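Bin bags on a hook: your questions

Last updated 8/15/23

Ever since I wrote about hanging spare bin bags on the wall, the questions have kept coming, and I love it! I've put the ones I get most often on one page. - Dilani Selvanayagam

Why hang them up at all?
Mostly so there's a fresh bag right where the bin is. No rummaging in the cupboard under the sink with one hand full of tea bags. It's a small change and I still get a little thrill from it.

Which hook do you use?
A small white stick-on one. Mine came in a pack from Oksanen, but any small hook with a decent curve will do. Wipe the wall first, press hard, and leave it overnight before you hang anything on it.

How do you get a bag to stay on the hook?
Gather the top edge, twist it a couple of times and tie a loose knot, then loop the knot over the hook. The rest can hang flat against the wall - it needn't be neat.
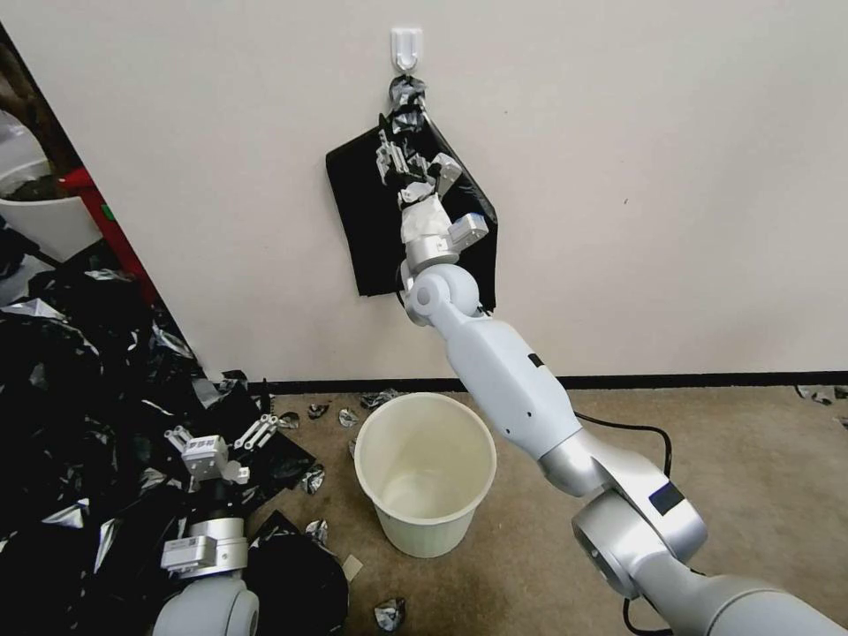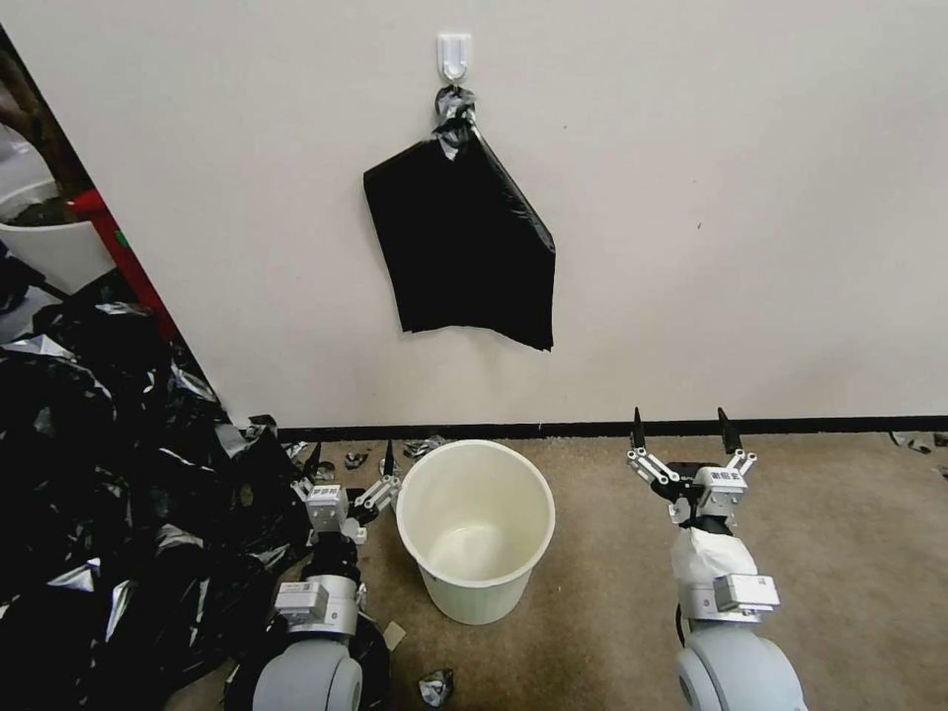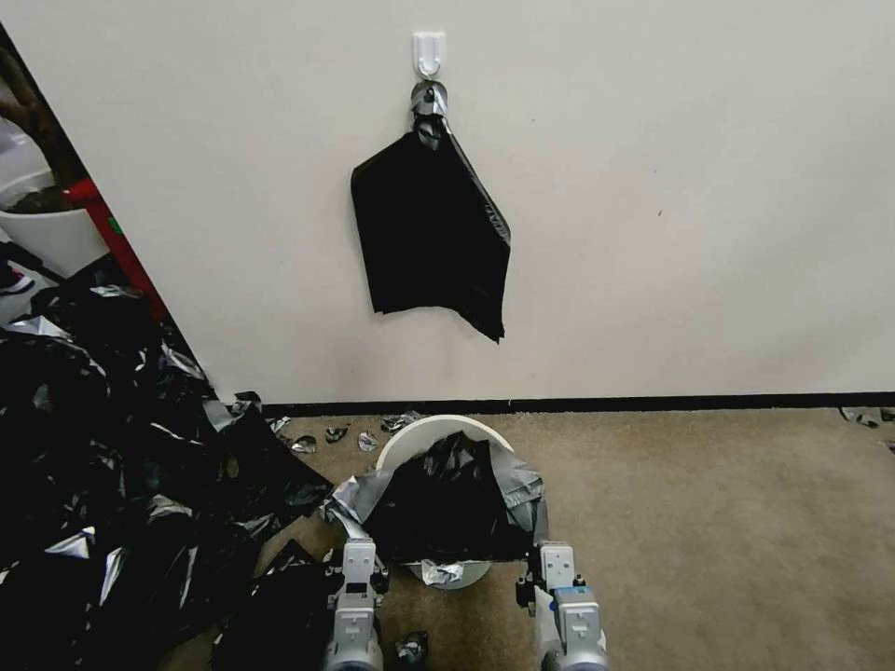

A black bag knotted over the hook, with the bin on the carpet below and the big heap to the left.

How high should the hook go?
Well clear of the skirting board, and high enough that you're not stooping. Hold a bag up against the wall before you stick anything down. I moved mine 2 times in the hall and I'm very happy with where it ended up.

Will it mark the wall?
I've taken one off painted plaster without any trouble by warming it with a hairdryer and easing it away slowly. Wallpaper is another matter, and I wouldn't risk it.

Can I hang a full bag on it?
Please don't! The hook is for empties. A full one belongs in the bin, or outside.

I bought far too many bags. What now?
Welcome to the club! I once ordered 126 from Lorgate and had them all out of the packet before I'd thought about where they'd live. Flatten each one, fold it lengthways, roll it up and stand the rolls in a shoebox. It's oddly soothing with the radio on.

What about the torn bits?
Pick them up by hand before you vacuum, as they like to wrap themselves round the brush. Corners and strips can go in with whatever soft plastics your council or supermarket takes.

Does it work with handled bags?
Yes, and it's even easier - one handle over the hook and you're done. I'll be trying drawstring ones in September and will add a note then.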